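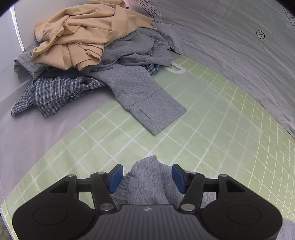

넬라르 손잡이 그리퍼를 쓴 지 이제 두 달이 됐습니다. 받자마자 후기를 쓰려다가, 이런 물건은 첫 주에 좋아 보이던 점이 나중에 귀찮아지기도 하고 그 반대도 있어서 좀 묵혀 두었어요. 그 사이에 옷을 얼마나 집었다 놓았는지 모르겠습니다. 저희 집 빨래보다 작업실 빨래를 훨씬 정성껏 만진 두 달이었네요.

먼저 제 사정을 조금 적어 둘게요. 쓰는 사람의 환경에 따라 평가가 꽤 갈릴 물건이라서요. 저는 의류 정리 동작을 로봇에게 가르치는 작은 팀에서 시연을 맡고 있습니다. 후드티, 셔츠, 얇은 바지, 니트 같은 것을 더미에서 하나 골라 집고, 작업대 위로 끌어와 펴고, 개는 일까지요. 프로그램 쪽은 마흐사 로스타미가 하고, 저는 손을 씁니다. 전에 봉제 공장 샘플실에서 일했던 터라 천 만지는 건 익숙한데, 코드는 아직도 마흐사한테 물어봅니다. 그러니 이 글도 손으로 쓰는 사람의 후기라고 생각하고 읽어 주세요. 센서 사양이나 좌표 정확도 같은 이야기를 기대하고 오셨다면 조금 죄송합니다.

사게 된 이유

그전까지는 바렐의 원격 조종 세트를 썼어요. 조종용 팔을 이쪽에서 잡고 움직이면 저쪽에서 로봇 팔이 따라 움직이는 방식입니다. 지금도 작업실 안쪽에 잘 있고, 좋은 장비라고 생각합니다. 다만 천을 다룰 때는 늘 답답했어요. 후드티 소매 하나를 잡아 당기는데도 손끝에 천이 걸리는 느낌이 거의 오지 않으니 눈으로만 판단해야 하고, 저쪽 팔이 살짝 늦게 따라오니까 저도 모르게 동작이 느려지고 조심스러워집니다. 그렇게 모은 시연을 나중에 돌려 보면 제 평소 손놀림과는 딴판이더라고요. 물속에서 빨래를 개는 사람 같다고 할까요.

그러다가 파리사 나세리 씨가 자기네 팀에서 손잡이 그리퍼로 넘어갔다는 이야기를 해 줬습니다. 사람이 그리퍼를 직접 들고 작업을 하면 거기 달린 카메라가 손끝을 계속 찍고, 그 기록으로 로봇을 가르치는 방식이죠. 로봇 팔을 켤 필요도 없고 자리를 옮기기도 쉽다고 했어요. 저는 사실 반신반의했는데, 나세리 씨 작업실에 놀러 가서 손에 쥐어 보고는 돌아오는 버스 안에서 이미 마음이 기울어 있었습니다. 수건 하나 집어 봤을 뿐인데 말이에요!

후보는 팔테티 것과 넬라르 것이었습니다. 팔테티는 더 가볍고 손잡이가 가늘어서 손이 작은 분들께는 그쪽이 나을 수도 있어요. 대신 집게 폭이 좁아서 두툼한 기모 후드를 잡기에는 제 마음에 차지 않았습니다. 저희는 두꺼운 옷이 많아서 넬라르로 갔습니다.

처음 꺼냈을 때

상자는 평범했고 설명서는 얇았습니다. 본체는 무광 검정에 가운데가 올록볼록한 짙은 회색인데, 사진으로 볼 때는 좀 투박하다 싶었어요. 실물도 투박합니다. 둥글고 넓적해서 작업대에 내려놓으면 자리를 꽤 차지해요. 그런데 며칠 쓰고 나니 이 넓적한 모양이 밉지 않더라고요. 무광이라 조명이 번들거리지 않는 것도 좋았고요. 전에 빌려 써 본 다른 물건은 겉이 반질반질해서 천장 등이 화면에 허옇게 비쳤는데, 그런 걸 몇 번 겪고 나면 무광 표면이 얼마나 고마운지 알게 됩니다.

집게 팔은 은색 핀으로 이어진 연결 구조입니다. 움직임은 처음부터 부드러웠어요. 뻑뻑하지도 않고 덜렁거리지도 않고, 손에 힘을 준 만큼 오므라든다는 느낌이 분명합니다. 두 달을 쓴 지금은 왼쪽이 아주 미세하게 헐거워진 것 같은데, 마흐사는 기분 탓이라고 하네요. 설명서에 핀 조임에 관한 이야기가 한 줄도 없는 건 아쉽습니다. 이런 건 소모되는 부분이니까 언제 살펴봐야 하는지 정도는 적어 줬으면 좋겠어요.

쥐는 느낌, 그리고 손목 이야기

제가 제일 길게 하고 싶은 이야기가 이 부분입니다. 결국 하루 종일 손에 들고 있는 물건이잖아요.

무게 자체는 참을 만합니다. 문제는 무게가 앞쪽으로 쏠려 있다는 거예요. 집게를 아래로 향하게 들고 더미 위로 손을 뻗으면 손목이 그 무게를 그대로 받습니다. 첫 주에는 욕심이 나서 쉬지 않고 계속했다가 저녁에 국자를 드는데 손목이 시큰하더라고요. 그 뒤로는 30분 하고 쉬는 걸 규칙으로 정했습니다. 쉬는 동안 옷 더미를 다시 흐트러뜨리고, 물도 마시고, 방금 찍은 걸 몇 개 돌려 봅니다. 이렇게 하니까 시연의 질도 고르게 나와요. 지친 손으로 한 시연은 화면에서도 티가 납니다. 집게가 천에 닿기 전에 머뭇거리고, 들어 올릴 때 살짝 떨리고요.

작업대 높이도 한번 꼭 맞춰 보시길 권합니다. 저는 원래 재단할 때 쓰던 높이 그대로 쓰다가, 세바스티안 바실리우 씨가 놀러 와서 보더니 팔꿈치가 너무 올라가 있다고 하셔서 낮췄어요. 그날 이후로 어깨가 한결 편해졌습니다. 이렇게 간단한 걸 왜 혼자서는 못 봤을까요.

손가락으로 당기는 부분의 감촉은 아주 좋습니다. 천을 물었을 때 두께가 손에 전해져요. 얇은 셔츠를 한 겹만 물었는지 앞판과 뒤판을 같이 물어 버렸는지, 익숙해지면 보지 않고도 대강 압니다. 원격 조종 때는 도무지 알 수 없던 부분이라 저는 이것 하나로도 값을 했다고 생각해요.

파란 손끝 패드

손끝에 끼우는 파란 고무 느낌의 패드가 이 제품의 자랑인 것 같은데, 저도 칭찬하고 싶습니다. 멜란지 회색 니트처럼 살짝 보풀이 있는 천은 정말 잘 물어요. 살짝 대고 오므리면 천이 뾰족하게 모이면서 올라오는데, 그때 손맛이 있습니다. 맨손으로 원단을 집어 올릴 때와 비슷해서, 처음 해 보는 사람도 금방 요령을 익히더라고요.

반대로 얇고 매끈한 천에는 요령이 필요합니다. 베이지색 얇은 옷이 저희 더미에 늘 들어 있는데, 위에서 곧장 내려가 집으면 자꾸 빠져나가요. 저는 집게를 조금 눕혀서 접힌 부분이나 밑단 쪽을 노립니다. 밑단은 겹이 있어서 걸리는 데가 있거든요. 체크 셔츠는 그 중간쯤이고요. 셔츠는 단추 자리를 물면 패드에 자국이 남을까 봐 괜히 조심하게 되는데, 지금까지 눈에 띄는 자국은 없습니다.

패드에 먼지와 실밥이 붙는 건 각오하셔야 해요. 파란색이라 회색 보풀이 붙으면 바로 보입니다. 보기 싫은 건 둘째 치고 미끄러지기 시작하니까, 저는 쉴 때마다 물기를 꼭 짠 면 수건으로 닦고 마른 수건으로 한 번 더 훔쳐 줍니다. 옷에 붙은 먼지를 떼는 끈끈이 롤러도 써 봤는데 끈적임이 남는 것 같아서 그만뒀어요. 여분 패드가 한 쌍 들어 있는 건 고마운데, 갈아 끼울 때 손톱이 좀 고생합니다. 샘플실에서 쓰던 얇은 뿔 주걱으로 밀어 넣으니 수월했습니다.

카메라 시야와 작업대

시야는 넓습니다. 손끝은 물론이고 옷 더미 쪽까지 한꺼번에 들어와요. 대신 가장자리로 갈수록 직선이 휘어 보입니다. 격자가 그려진 재단 매트를 깔아 두면 휘는 정도가 한눈에 보이죠. 처음에는 이게 불량인 줄 알고 마흐사를 불렀다가 웃음을 샀는데, 넓게 찍으려면 원래 그런 거라고 합니다. 저처럼 놀라는 분이 계실까 봐 적어 둡니다.

재단 매트는 제가 우겨서 쓰기 시작했어요. 작업대 상판이 매끈해서 천이 자꾸 밀렸거든요. 연한 초록 매트를 깔았더니 천이 덜 미끄러지고, 소매를 펼 때도 어디까지 당겼는지 감이 잡힙니다. 다만 매트가 항상 똑같은 자리에 있으면 로봇이 매트의 격자에 기대어 버릴 수 있다고 해서, 요즘은 매트를 조금씩 돌려 놓기도 하고 아예 치우고 찍기도 합니다. 이건 그리퍼 후기와는 상관이 없을지도 모르겠네요. 그래도 저한테는 꽤 중요한 발견이었습니다.

옷걸이나 큰 종이 같은 것이 옆에 섞여 있는 상태로도 많이 찍습니다. 실제 집 작업대가 깔끔할 리 없으니까요. 처음에는 샘플실 버릇이 남아 있어서 찍기 전마다 주변을 싹 정리했는데, 그랬더니 마흐사가 제발 좀 어지럽혀 달라고 부탁하더군요. 평생 정리하라는 소리만 듣고 살다가 어지럽히라는 말을 들으니 기분이 묘했습니다. 조명도 낮의 창가 빛, 저녁의 천장 등, 이렇게 섞어 가며 찍고 있어요. 창가 빛이 강할 때는 밝은 옷의 주름이 잘 안 보이는 편이라 얇은 커튼을 칩니다.

처음 해 보는 사람에게 가르치기

파리사 골레스타니 씨가 저희 팀에 오면서 제가 시연 요령을 가르치게 되었는데, 이 그리퍼의 장점이 그때 제일 잘 보였습니다. 바렐 세트를 배울 때 저는 조종용 팔에 익숙해지는 데만 며칠이 걸렸어요. 골레스타니 씨는 이걸 쥐고 한나절 만에 쓸 만한 시연을 하기 시작했습니다. 연습용으로 정해 둔 60개 가운데 뒤쪽 것들은 제 것과 나란히 놓아도 크게 흠잡을 데가 없었고요. 손에 든 채로 사람이 하던 대로 하면 되니까요.

물론 하던 대로 하면 곤란한 부분도 있습니다. 가장 흔한 실수는 반대쪽 맨손이 나오는 거예요. 천이 말려 있으면 저도 모르게 왼손이 쓱 나가서 펴 주게 됩니다. 로봇한테는 그런 왼손이 없잖아요. 저는 한동안 왼손을 앞치마 주머니에 넣고 했습니다. 또 하나는 너무 빠르다는 것입니다. 옷을 오래 다뤄 본 사람일수록 휙 채서 탁 펴는 버릇이 있는데, 그렇게 하면 화면이 흐려지고 기록된 움직임도 로봇 팔이 따라가기 벅차다고 해요. 평소보다 반 박자 느리게, 그렇지만 망설이지는 않게. 말로 하면 쉬운데 골레스타니 씨도 저도 이 부분에서 제일 오래 걸렸습니다.

집기 직전에 아주 짧게 멈추는 버릇을 들이면 좋습니다. 나중에 구간을 나눌 때 편해요. 그리고 실패해도 그냥 이어서 다시 집어 보시길 바랍니다. 저는 처음에 천을 놓치면 무조건 지우고 새로 했는데, 놓친 뒤에 다시 집는 동작도 로봇이 배워야 할 것이라고 하더라고요. 그 말을 듣고 마음이 많이 편해졌습니다.

기록 프로그램

함께 쓰는 니크자드 프로그램은 무난합니다. 버튼을 누르면 시작하고 다시 누르면 끝나고, 찍은 것은 시간 순서대로 쌓여요. 짧은 메모를 달 수 있는데 저는 이 기능을 아주 좋아합니다. 소매 안쪽이 뒤집혀 있었다든지, 모자 끈이 걸렸다든지 적어 두면 나중에 찾기가 쉽거든요. 글자 수 제한이 있어서 저처럼 말이 많은 사람은 가끔 답답하지만요.

불만은 시작음이 너무 작다는 것입니다. 환풍기를 틀어 놓으면 안 들려요. 녹화가 된 줄 알고 한참 옷을 갠 다음에 빈 목록을 보는 허탈함이란! 소리를 키우는 설정이 있긴 한데 메뉴 깊숙이 들어가 있어서, 판매처에 물어보고서야 찾았습니다. 문의에 답해 주신 페를러 판베이크 씨는 무척 친절하셨고 답장도 빨랐어요. 그분 말로는 메뉴 위치에 대한 문의가 많았다고 하니 다음 판에서는 나아지지 않을까 기대해 봅니다.

그럼 원격 조종은 이제 안 쓰나

계속 씁니다. 두 가지가 잘하는 일이 달라서요. 손잡이 그리퍼는 사람의 팔이 닿는 곳이면 어디든 가니까, 로봇 팔이 도저히 못 취할 각도로도 집게 됩니다. 제가 더미 뒤쪽으로 몸을 숙여 비스듬히 꺼낸 동작을 로봇이 따라 하지 못해서 버린 적이 여러 번 있어요. 원격 조종은 로봇이 할 수 있는 동작만 기록되니 그런 걱정이 없지요. 그래서 저희는 집고 펴는 동작은 넬라르로 넉넉하게 모으고, 마지막에 로봇이 자꾸 헤매는 부분만 바렐로 보태고 있습니다. 예산이 하나만 허락한다면, 천을 다루는 분께는 저는 손잡이 쪽을 권하겠어요. 딱딱한 부품을 정해진 자리에 끼우는 작업이 주라면 좀 더 고민해 보시고요.

좋았던 점과 아쉬운 점을 한데 적어 봅니다

천의 두께가 손에 전해지는 것, 두꺼운 옷도 넉넉히 무는 집게 폭, 무광 본체, 배우기 쉬운 것은 좋았습니다. 케이스가 없는데도 들고 다니기 어렵지 않아서 작업실 밖, 예를 들어 바실리우 씨네 세탁실에 가서 찍어 온 적도 있어요. 로봇 팔을 들고 갔다면 하루가 다 갔을 거예요.

앞으로 쏠린 무게는 아쉽습니다. 손목이 약하신 분은 꼭 직접 들어 보고 결정하세요. 패드 청소를 자주 해야 하는 것, 얇은 설명서, 작은 시작음도 그렇고요. 왼손잡이인 골레스타니 씨는 버튼 위치가 조금 어색하다고 합니다. 쓰지 못할 정도는 아니지만 오른손 기준으로 만든 티가 난다고요. 그리고 따로 파는 패드 값이 생각보다 나갑니다. 저희는 아직 처음 끼운 것을 쓰고 있지만, 언젠가는 사야 할 테니 미리 한숨을 쉬어 둡니다.

별점을 매기라면 다섯 개 중에 네 개 반을 주겠습니다. 반 개는 제 손목 몫으로 남겨 두었어요. 양말 짝 맞추기를 이걸로 해 보신 분이 계시면 댓글로 요령 좀 알려 주세요. 다음 달부터 저희도 시작하는데, 발목 양말은 작아서 벌써부터 걱정입니다. 니트 보풀이 패드에 덜 붙게 하는 방법을 아시는 분도 환영합니다.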